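Futwood cuts rated life of reusable cleaning cloths after wash tests

Supplier lowers wash temperature limit to 60°C and asks laundries to separate microfiber from cotton

Futwood has reduced the rated service life of its Kindetska line of reusable microfiber cloths from 238 wash cycles to 196, following a review of how the cloths perform in commercial laundries. The revised data sheet takes effect in March and applies to all cloths in the line, including stock already held by distributors.

The company has also lowered the maximum recommended wash temperature to 60°C. The earlier sheet allowed higher temperatures for short cycles, provided the load was cooled before extraction. That allowance has been removed.

Cloths already in service do not need to be withdrawn. Customers who track wash counts are asked to apply the new limit at the next scheduled stock check. Customers who do not track wash counts are directed to a visual inspection guide, which has been expanded to cover matted pile, stiff edges and loose seam thread.

The review began after Rimwood, a contract laundry that handles cleaning textiles for office buildings and clinics, reported that cloths near the end of their rated life were holding less water than the data sheet stated. Rimwood weighed samples from its own returns and sent the results to Futwood along with the wash records for each batch.

"The cloths were intact. You would not have pulled them on appearance," said Bautista Fuentealba, textile operations manager at Rimwood. "The weight after soaking was the part that did not match."

Futwood repeated the work at its Figueroa site using new cloths washed under controlled conditions. According to the company, absorbency stayed close to the starting value for most of the test and then fell more quickly. The new limit of 196 cycles is set ahead of that drop. The old limit was based on tensile strength and seam condition, and absorbency was checked only at the start and end of the program.

Two causes are named in the technical note issued with the data sheet. The first is heat. Microfiber cloths of this type are made from split polyester and polyamide filaments, and the fine gaps between the filaments hold the water. Repeated exposure to high temperatures, in the wash or in the dryer, can soften the filament tips and close some of the gaps. The effect is gradual and cannot be reversed by rewashing.

The second cause is residue. Fabric softener leaves a coating on the filaments, and so do some detergents when the rinse is too short. Unlike heat damage, residue can often be removed. The note describes a recovery wash with no detergent and an extended rinse, to be followed by a soak test. A cloth that still fails the soak test should be retired or moved to a lower-grade task.

Lint is treated separately. Microfiber picks up loose cotton fibers in a mixed load, and these stay in the pile through drying. Lint does not affect the wash count but can leave marks on glass and polished surfaces. Futwood previously advised customers to avoid mixed loads "where practical." The revised sheet drops that phrase and lists separate loads as a condition of the rated life.

That change is likely to have the most effect on daily operations. Smaller laundries often fill out a microfiber load with cotton towels or mop heads to reach the minimum drum weight. Rimwood said it has moved to holding microfiber returns until a full load is available, which has added to storage needs at its collection points.

Tumble drying is still permitted on low heat. Air drying is listed as the preferred method for cloths used on glass.

The updated documents come in 2 versions, one for commercial laundries and one for customers who wash on site. The second is shorter and leaves out the sections on drum loading and chemical dosing. Both include the soak test, which needs only a scale, a container of clean water and a drip rack. The cloth is weighed dry, submerged, hung until dripping stops and weighed again. The result is compared with a table by cloth size. 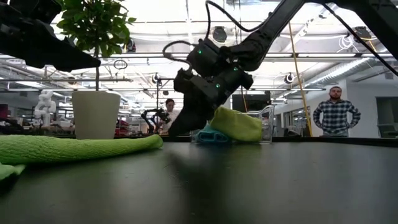

Facundo Farías
Staff writer, Cleaning and Textile Supply
Filed under: Laundry, Materials, Product standards

Pricing for the line has not changed. A shorter rated life raises the cost per use on paper, and some contract customers budget on that basis. Futwood said it will honor existing supply agreements and will not adjust replacement schedules partway through a term unless the customer requests it.

Fuentealba said Rimwood did not expect a large increase in replacement orders. "Most of our cloths are lost or stained past use before they reach the limit," he said. "The number matters for the accounts that look after their stock."

Rimwood records wash counts by batch and does not tag single cloths. A batch is counted as washed when any part of it goes through the plant, so the recorded figure can run ahead of the true figure for an individual cloth. Futwood accepts batch counts for warranty purposes and said this will continue under the new sheet.

Warranty terms have been amended in one respect. Claims for reduced absorbency must now include a soak test result, the wash temperature and the name of the detergent used. Claims for seam failure are handled as before, with a sample cloth returned to Figueroa for inspection.

The color coding used across the line is unaffected. Dye loss was recorded during the tests, mainly in the darker shades, but stayed within the limits Futwood sets for telling one color from another in normal indoor light. The company noted that chlorine bleach causes faster fading and weakens the polyamide part of the filament – it remains excluded under all wash programs.

Distributors have been asked to replace printed data sheets at the point of sale. Packaging that carries the earlier wash figure will be used up, with a label placed over the old number. Customers who bought unlabeled packs can request the new sheet from their distributor or from Futwood's technical desk.

A further note on disinfectant compatibility is in preparation. It will cover cloths that are pre-soaked and stored before use, a practice the current sheet does not address. Futwood has not given a publication date.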